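Hadetti Gripper Pack for Simulated Arms: A Long Look

Reviewed by Barbara Kozłowski

I have a drawer full of gripper brochures and I trust perhaps two of them. So when Hadetti started selling a software pack that promises you can compare grippers, wrist cameras and controllers before you buy any metal, my first thought was that now they had found a way to sell me the brochure.

I ran the pack from January into spring on the office workstation, two arms at a time, and I paid for the license out of the regular budget. The price for a single seat is 81 a month, and there is a setup fee the sales page keeps well below the fold. Ask about it before you sign up.

What you get is a set of gripper models, a handful of arm mounts, three controllers and a camera tool. You bring your own simulator and your own rooms. I used the Sonwood house set for the rooms, mainly as I already had it, and also as it's cluttered in the way a home is cluttered. A bare gray box with a cube in the middle makes any gripper look good.

Installation

The installer asks for a folder and then puts half its files somewhere else. Once I had found them all it was fine. The sample project opened on the first try, which I can't say for the Benberg pack I tested last year. The second sample project did not open at all until I changed a file path by hand, and the fix is mentioned on page 43 of the manual, in a section about something else.

Support answered my email the next morning with a link to the same page.

The grippers

There are two families worth talking about. One is the plain parallel-jaw type with flat plates. The other is a slimmer, jointed design with narrow fingertips. Hadetti says both are modeled "with full contact fidelity." I don't know what that means and I suspect they don't either, so I'll stick to what I tried.

Flat plates first. They pick up boxes, books and the sides of a drawer without fuss. Cups are all right if you come in from the side. Thin things lying flat are a mess. A sheet of cardboard on a table either jumped into the jaws or slid away as if the table had been buttered, and which one I got depended on the time step more than on anything I did with the arm. I turned the friction up and the sheet stuck. I turned it back to the value printed in the manual and it slid again. If you are hoping to learn something about picking up paper from this pack, save your money.

The slim gripper did better on small parts and worse on everything with weight. It also has a habit of trembling when it closes on something hard. It's a small, fast shake, easy to miss in the viewer and very plain once you plot the joint values. The default damping is simply too low. I raised it and the shake went away, but then the fingers closed so slowly that the timing numbers were no use for comparing it to the flat jaws. Hadetti's comparison chart shows the slim one closing faster. I would like to know what damping they used for that chart.

I ran 3000 grasps across both families, split evenly, on the same set of household objects. The flat jaws came out ahead on larger things and the slim ones on smaller things, which I could have told you over coffee. The useful part was in the failures. The log records where each finger first touched, and reading through the bad grasps showed me that a good share of them had nothing to do with the fingers. The approach was off before contact. That is worth knowing when you're about to spend real money on fingertips.

The controllers

You get a position controller, a velocity controller and something called Smooth Assist. The first two are what you would expect and they work. The velocity one drifts a little if you leave it alone during a long hold, so keep an eye on that with anything heavy.

Smooth Assist is the one on the front of the sales page. It takes your commands and rounds them off. For someone driving an arm by hand with a game pad it does feel nicer, and my colleague Szymon Borkowska, who had barely touched the setup before, preferred it right away. The trouble is that it hides things. If you are testing whether your own planner gives jerky commands, the last thing you want is a layer that quietly irons them flat. It is switched on by default. There's a checkbox for it in the second tab of the arm settings, and you have to clear it once for each arm, every time you load a project.

I lost an afternoon to that checkbox. All the numbers from the left arm looked wonderful and all the numbers from the right arm looked normal, and I was well on my way to a theory about mounting angles.

The cameras

This is where I started out most doubtful and ended up with mixed feelings. The camera tool lets you place a view anywhere on the arm or in the room, set its angle, and save pictures at up to 2000 per run before the disk buffer complains. Placement is done with sliders. The sliders are too coarse, and the number boxes next to them round off whatever you type.

Tilt is the setting to watch. The tool lets you point a view sharply up past the fingers if you want to, and in the Sonwood rooms that means plenty of ceiling and wall and not much of the place where the work gets done. I tried a good many odd angles before settling on one, mostly to find out which of them would tell me if the jaws were open or shut when the light was poor.

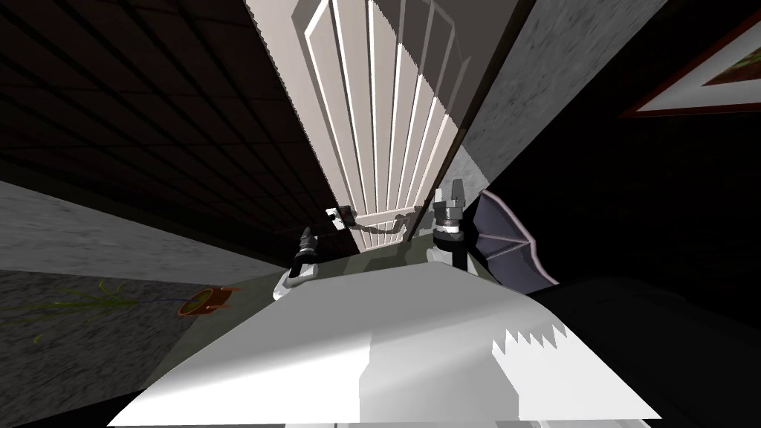
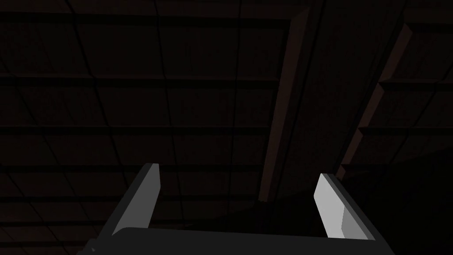

Grippers open, with nothing held, in both renders.

The light matters more than I had expected. Hadetti's own demo rooms are lit like a dentist's office. Every edge is clean and every camera setting looks like a winner. Put the same gripper in a room with deep shadows and the settings separate quickly. Automatic exposure was the worst of them. It chased the brightest thing in view, which was often the gripper itself, and left the rest close to black. Fixed exposure is duller and takes some fiddling for each room, but I could compare one run with the next, and that's what I was paying for.

The edge smoothing is poor at the default setting. Straight lines in the background come out with little steps, and any software you have that looks for edges will find plenty that don't mean anything. You can turn the quality up. Doing so slowed my machine down enough that I only did it for short runs. Shadows have a similar problem, with jagged borders when the light comes in low. There is a soft shadow option that fixes it, again at a price in speed, and the manual doesn't say how much of a price. On my workstation it was the difference between leaving a job to run over lunch and leaving it to run overnight.

One thing I did like: the camera position gets saved together with the grasp log, so when you go back to a bad grasp you also know where the view was at the time. The Wilczyńska add-on, which I use for other jobs, keeps those in two separate files with two separate clocks, and lining them up is a chore I wouldn't wish on anyone.

How far should you believe it?

I would not pick a gripper on the strength of this pack alone. The contact model is decent for stiff, boxy objects and gets worse as things get thin, soft or slippery. Cloth is not supported in any serious way, whatever the sales page says about "deformable items." I tried a dish towel. The fingers went into it and it hung there like a piece of bent tin.

For ruling things out, it's better. If a gripper can't reach into a cupboard in a rendered room without its wrist hitting the door, it will not reach into a real one of the same size. The two-arm setup is useful for the same reason. I found out quickly that two wide wrists working over one small surface spend a lot of their time getting out of each other's way, and I moved the mounts further apart on paper before anybody had drilled a hole. The collision check is strict, maybe a touch too strict, but I'd take that over the Benberg one, which lets an elbow pass through a table and says nothing.

I also have a complaint about the reports. You press a button and get a tidy page with a big score out of ten for each gripper. I could not find out how the score is worked out. I changed the weight of the test objects and it moved. I changed the color of the floor and it moved again, by less, but it should not have moved at all unless the camera counts toward it, and the manual doesn't say that it does. Ignore the score, export the raw table, and make your own chart. The export is plain text and opened in everything I tried.

Good points
Grasp log and camera position saved together
Strict collision checks with two arms
Raw data export with no tricks
Flat-jaw models are sound for rigid objects

Bad points
Smooth Assist on by default, and back on with every load
Slim gripper shakes unless you change the damping
Thin and soft objects are close to useless
The report score
The setup fee

Who it's for

If you already have a simulator running and a couple of real grippers on a shortlist, a month or two of this could keep you from buying the wrong mount or the wrong camera bracket. If you are starting from nothing, the free models that come with most simulators will get you most of the way, and you'll learn more from setting the friction yourself.

I kept my license for one more month so I can rerun the small parts with the damping fixed on both families. After that it's canceled, unless the next version does something about the cardboard.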